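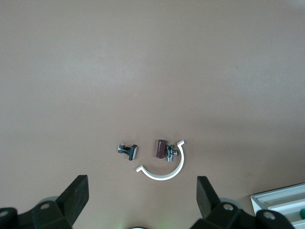
Entering a club result and scorer list after a county championship match

The steps below apply to adult and under-age football fixtures played under the Flerkbridge county board. The referee's report is a separate document and is not replaced by this return.

Before the match

Log in to Curumow with the club account. Personal accounts can view fixtures but cannot submit a return. Open Fixtures, then Pending, and check that the venue and throw-in time agree with the printed list. If they differ, do not edit them. Send a message to the fixtures desk and wait for the entry to be corrected.

Upload the team sheet at least 60 minutes before throw-in. Names must be given in the form used at registration. A player entered under a shortened name will be shown in amber, and the sheet will stay in draft until the name is matched.

Entering the score

1. Open the fixture and select Add return.

2. Enter goals and points in their separate boxes. Do not enter a combined total. A score of 2-11 goes in as 2 in the first box and 11 in the second, and the system works out the 17.

3. Enter the half-time score in the same way. If it is higher than the final score in either box, the form will not save.

4. If extra time was played, tick the extra time box first. This opens a second row. The score at the end of normal time stays in the upper row and the final score goes in the lower one.

5. Add scorers one at a time. For each player give goals, points, and the number of points from frees. Points from frees are part of the player's points and are not added on top.

6. Press Check. The scorer totals must equal the team score before Submit becomes active.

Substitutions and cards

Enter substitutions in the order they were made, with the minute of play. Blood substitutions have their own line and do not count towards the limit. Cards are taken from the referee's report and appear later as read-only entries.

Match notes

The notes box holds up to 500 characters. Use it for abandoned play, a late start or a change of pitch, such as a move from Notmont to the Lai ground.

Corrections

A submitted return is locked. Requests for changes go to Shuk-fan Fung at the fixtures desk, quoting the fixture number and the line to be altered.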